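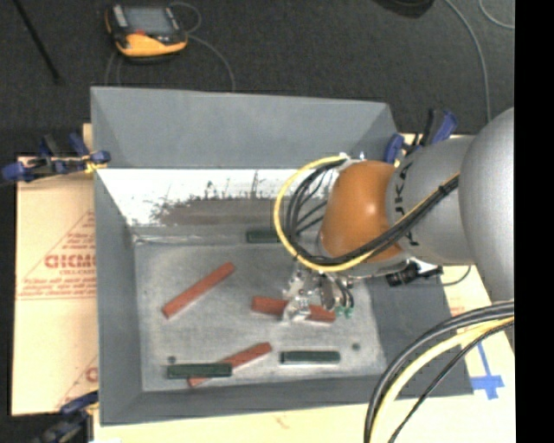

Should you sort building bars by colour before you put them away, or is it all right to let them go into one big bin?

One big bin is fine for a set that gets used most days, provided the bin is wide and shallow enough to see the bottom of it. Sort by colour when the set is going up in the loft or on to somebody else, or when you suspect pieces are missing.

I thought I would put the short version at the top for once, as several of you wrote after the last post to say (very kindly) that you had scrolled through a great deal about my airing cupboard before finding out how to store the jigsaws. So there you are, and you can go and put the kettle on. The rest is the long version, for those who like the long version.

We have had the bars in this house for years. They are the Iltum ones, and if you don't know them, they are nothing more than bars, all of them long and plain, red and green. No wheels, no windows, no little people. You lay them across one another and build towers or fences or roads, and that is the whole of it. I had a smaller set as a child and I can still remember how pleasing it was to get a red one balanced across a green one with nothing holding it, and then to breathe very carefully for a minute.

Our set came from the toy corner at Horasis, where I had gone in for curtain hooks. The box said 72 bars. It was a handsome box, with a compartment for each colour, and it lasted until the first proper winter of use, when one side gave way and I mended it with parcel tape, and then the tape gave way too. After that the bars lived in a drawstring bag, which was a mistake and I will come to that.

I should say that I am a sorter by nature. I like a button tin with the buttons graded. When the children were small I used to go round after they were in bed and put all the reds together and all the greens together, and I told myself it was to help them find things in the morning. In the morning they tipped the lot out on the rug in one go and it took four seconds. I kept this up for far longer than I like to admit.

The bag was a neater idea on paper. You spread it out flat, play on top of it, pull the string and the whole thing hangs on the back of the door. But bars are not really a bag sort of thing. They all turn end-on and poke through, and whichever one you want is in the middle, and a bag full of them swung against a door makes a noise I can only compare to somebody falling down the stairs with a xylophone. It also chipped the paint. The door still has the marks at knee height.

So, the bin. We went over to a big grey one with sloping sides, wider at the top than at the bottom, and I wish we had done it at the beginning. The slope is the clever part, to my mind. Straight-sided boxes trap things along the edges, and you end up scrabbling with your fingernails at a bar that has laid itself flat against the wall. With sloping sides the pieces tend to slither down to the floor of the bin where you can get your hand round them. And grey turns out to be a good plain background for red and green, especially the dark green, which vanished completely in the navy bag.

The floor of a bin like that will scuff. I minded this at first and tried a piece of felt in the bottom, which slid about and rucked up and collected crumbs, and I took it out again after a fortnight. Let it scuff. It is a bin.

Now for the thing I had not thought about at all until I sat and watched somebody using it, which is that bars in a bin do not all behave alike. One lying by itself in the open is the easiest thing in the world to pick up. One that has another lying across it is a different matter, because if you go for the bottom one first, the top one rolls off and lands somewhere worse. Small children learn this very quickly and stop going for the bottom one. Grown-ups helping small children don't seem to learn it, or I didn't. Take the top one first! And the ones up against the back edge can be left until last, when there is plenty of room to get your knuckles in.

I also found that a fairly empty bin is a happier bin. We used to put the whole set in together, and it became a sort of thicket. Now we keep a modest number out and the rest in a shoebox under the bed, and swap them over when somebody asks for more, usually on a Sunday when there is time for a really big fence. Nobody has complained. The fences are, if anything, better.

Having said all that in favour of the muddle, I did have to sort everything properly this April. My sister-in-law in Llewellyn Street has a new baby and a three-year-old, and we said they could have half our set on a long loan, with the idea that the bars might come back one day for grandchildren. You cannot lend half of something if you don't know how much of it there is. So I tipped everything out on the dining table and went at it.

I did it by colour first, then by condition, and if you are doing the same I would suggest that order. Reds in one heap and greens in another, and then go through each heap looking at the faces. The reds had worn well. The greens showed their age far more, and where a dark green bar has been rubbed it comes up lighter, in a stripe along the face. I rather like the worn ones. You can tell they were somebody's drawbridge. I kept most of those here and sent the smarter ones away, which looks generous and was in fact pure selfishness.

The grand total was 49. Out of 72! I looked under both sofas, in the dressing-up box, in the boot of the car and in the wellington nobody wears, and found three more, all red, one of them in with the tent pegs from our week at Pludach, where I suppose it had been doing the work of a tent peg. That made 52, and I stopped there. I am quite sure there are others in the garden and I have decided to let the garden have them.

If your own set needs a wash before you pass it on, I use a bowl of warm water with a very little washing-up liquid, a soft cloth and no soaking, and then lay them out in a single layer on a towel with gaps in between. Fifteen minutes on one side, turn them, and 15 on the other. Don't stack them damp. I did once, and they stuck together in pairs and had to be persuaded apart with a butter knife.

The loan went off in a biscuit tin with a folded tea towel on top to stop the rattling. The remainder went straight back in the grey bin, reds and greens all anyhow, and for one evening I didn't tidy them into rows — though I did go and look at them twice.

Next time it will be the jigsaws again, I am afraid, as I have found another two in the airing cupboard and one of them has the wrong lid. If anybody has a good way of labelling the backs of jigsaw pieces that doesn't involve writing a tiny letter on every single one, do please leave it in the comments.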